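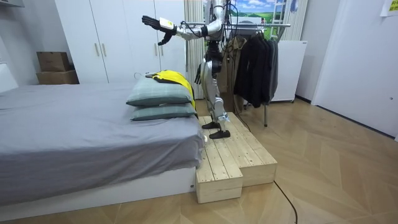 Small rooms, good habits — speaker notes
Trirnwood home skills evening, 11/13/20

Start without the mic if the group is small. Say hi, thank Shona Munro for setting up the chairs, then straight in.

Opening question: who made their bed this morning? Wait for hands. Then: who has a shirt hanging on a door right now? (More hands, always. I love this bit.)

Part 1. The bed
The bed is the biggest flat thing in a small room, so everything lands on it. Laundry, bags, the mail. My one rule is that it gets cleared first, before you touch anything else in the room.

Fitted sheet: do the far corners first, then come back to the near ones. Smooth from the middle out with a flat hand. Show this on the table with the spare sheet — people laugh, but then they all want a turn!

Pillows: stack them while you work on the sheet. Plain colors or a small check are both easy to live with. Murdo Gillies asked last time about washing pillows. Answer is to read the label, then dry them for longer than you think.

A step next to a bed: mention the pine one Enda built. Two levels, bare wood, screws through the top. He spent 300 on lumber for that and a bench, and he'll talk to anyone about it at the break. Remind people to sand the edges if they go in socks.

Part 2. Hanging things up
Slow down here. Last time I rushed it and ran out of shirts to show.

A drying rack does two jobs if you let it. Lay small things over the bars, and hang shirts from a bar on their hangers. You save a whole step later, because the shirt goes from rack to closet without being folded.

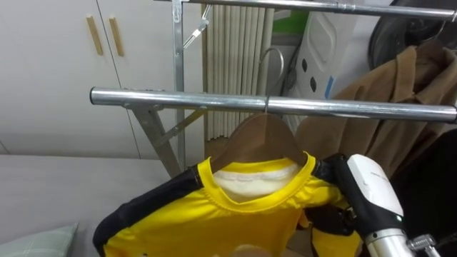 Yellow jersey on a wooden hanger, hooked over the lower bar of the rack.

Points to make:
Curved wooden hangers are kinder to shoulders than wire ones.
Put the hanger in from the hem, not through the neck. Stretchy collars stay nice for years this way.
Square up both shoulders, then give the hem a gentle tug.
Leave a hand's width between shirts.

Pass the hangers around. Zyanya has the box.

Questions, ten minutes. If it goes quiet, ask about socks.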